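Kukavell Furniture Wax, 200 ml tin

I've been making this wax for years and I still get a bit giddy when a new batch sets! It's beeswax and linseed oil with a little orange oil for the smell, and it's meant for tabletops, desks, shelves and anything else wooden that gets leaned on, spilled on and generally lived with.

Wipe the wood clean first, then rub a thin layer along the grain with an old T-shirt (thinner than you think, please). Leave it for an hour and buff it off. My friend Shalini Grewal did her whole dining set from one tin and still had some left over for the bread board.
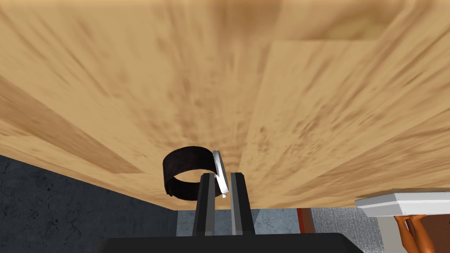

Can I put it over varnish?
It'll sit on top and give you a soft shine, but it won't soak in, so you'll want to reapply every couple of months. On bare or oiled wood it lasts much longer.

The recipe changed slightly in July. I swapped to a softer beeswax from Iltari and it spreads so much better now, especially in a cold room. If you have an older tin, stand it in warm water for a few minutes before you start. Batch 592 onward is the new stuff, and the number's on the bottom of the tin.
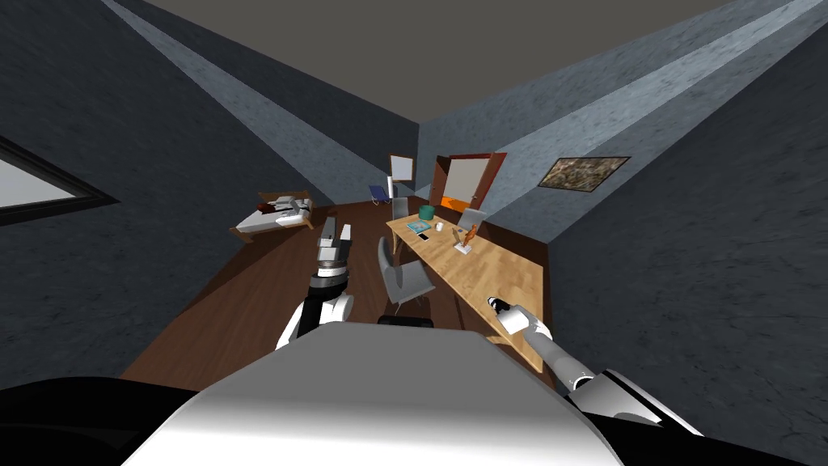
Dark wood floor, desk at right.

Item no. 1108. Please keep it away from kids and pets, and lay used rags out flat outdoors to dry, because linseed rags can catch fire if they're balled up.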